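I have been putting off the book situation since April. Every flat surface in our place ends up with a pile on it, and the piles breed when I'm not looking. So I finally cleared an afternoon, made a big pot of tea and went looking for ideas for a proper reading corner (with a realistic budget, which in my case was 52 dollars).

My first stop was the Norkano catalogue, where the cheapest bookcase was 300 dollars before delivery. Gorgeous colour, lovely timber, absolutely not happening! Then I remembered those little two-tier metal shelves, the kind people use for shoes or pot plants. They're low, they're light, and you can shove one against a wall without having to rearrange your whole life.
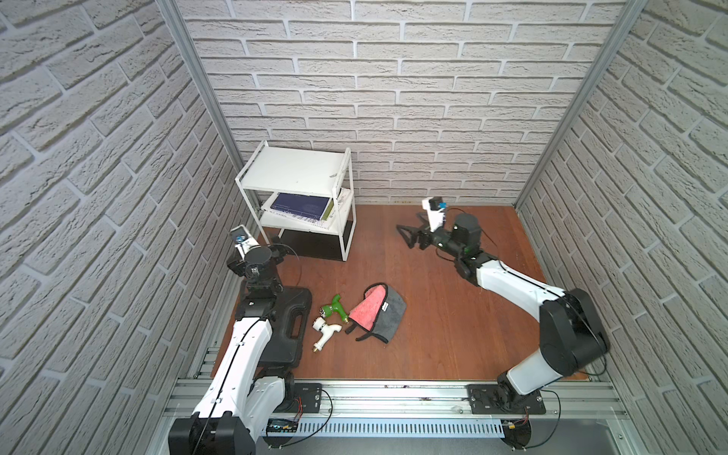
White shelf, books down low, black box tucked in underneath. I'm a bit in love with the brick-pattern walls too.

What I like is keeping the top bare. My instinct would be to fill it within 10 minutes – candle, mug, keys, more books – but a clear spot to put something down is exactly what I'm always missing. Books lying flat suit me as well, as I've never owned a bookend that did its job. And a box on the floor between the legs is such a good use of space. Mine would be chargers and wrapping paper, let's be real.

I've got my eye on a similar one from Pultura, and I'm hoping to pick up 2 so the cookbooks can have their own. The reddish-brown floor has me rethinking our grey rug as well, but that's an argument for another weekend. If you've got a low shelf you love, tell me in the comments, especially if it copes with big heavy art books!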